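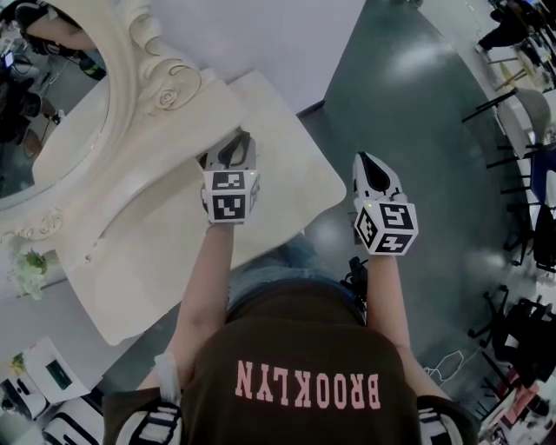
Week 6 handout – Campaign money and where it goes

Read before section. Bring the worksheet from last week, filled in or not.

**1. Terms**

- *Hard money*: given directly to a candidate's committee. Limits apply, and the donor's name is reported above a certain amount.
- *Outside spending*: paid for by a group that isn't the campaign. The group may not plan its ads with the candidate.
- *Self-funding*: the candidate's own money. No limit in federal races, but it still has to be reported.
- *Earned media*: news coverage. Nobody buys it, though campaigns spend plenty of staff time trying to get it.
- *Burn rate*: what a campaign spends in a period divided by what it raises in the same period. Over 1 means it is drawing down savings.

Students mix up the first two every year. On the midterm, if a question says "the campaign spent," it means hard money only.

**2. The Vesamstead case**

We will use the Vesamstead mayoral race through the rest of the unit. There were three candidates, and I refer to them by the names of their committees: Gelex, Julik and Hellström.

Gelex was almost entirely self-funded. The committee bought television early and kept buying until the end. It had 2 field offices, both downtown, and did very little door-to-door work.

Julik ran on small donations. It reported 2,031 separate donors, most of them inside city limits, and put the money into mail and paid canvassers. It bought no television at all before October.

Hellström had the party endorsement and most of the larger donors. Its spending was split between radio, mail and a phone program. An outside group also ran ads in its favor, and those do not appear in the committee's own reports. You have to look them up separately, under the name of the group.

Hellström won, Julik came second, and Gelex finished well behind. The margin between first and second was 24 votes after the recount.

**3. What the case can and can't show**

It is tempting to read the result as "television doesn't work." Be careful. We have one race, and the candidates differed in more than their budgets. Gelex entered with low name recognition and no record in office. Without the ads, the committee might have done worse, or it might not. The spending reports can't settle that.

There is also a problem of direction. Donors tend to give to candidates they think will win, so a strong candidate often raises more. When we see money and votes move together, part of the link may run from expected votes to money. The reading by the challenger/incumbent method deals with this – look at how it handles open seats, where neither side has the advantage of holding the office.

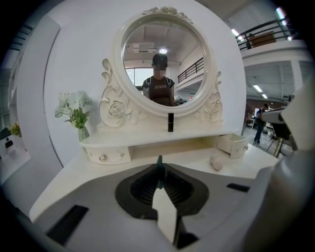
A third point is timing. Most studies of broadcast ads find that effects on vote preference fade quickly, in some cases within days. A campaign that spends heavily in the summer may be buying name recognition and little else. That can still be worth paying for in a primary with a crowded field, where voters may not know half the names.

**4. Reading a disclosure report**

Start with the summary page. Check cash on hand at the beginning and end of the period, then total receipts, then total disbursements. Beginning cash plus receipts minus disbursements should equal ending cash. If it doesn't, look for an amended filing.

Debts are listed on a separate schedule. Loans from the candidate show up there as well, and they count as receipts when they come in. A committee can look healthy on the summary page and owe most of its balance to the person running.

"Media" as a spending category is not well defined. One committee may include production costs and another may list them under consulting. Note which one you are looking at before you compare totals.

**5. For section**

1. Work out the burn rate for each committee in the last reporting period. Show the division.
2. Find one payment whose purpose is unclear from the report and write down what you would ask the committee about it.
3. Should the outside ads be added to Hellström's total? Give your answer in a paragraph, and say what you would be using the total for.

Answers should fit on 3 pages, double spaced. Late work loses a grade step per day, same as before.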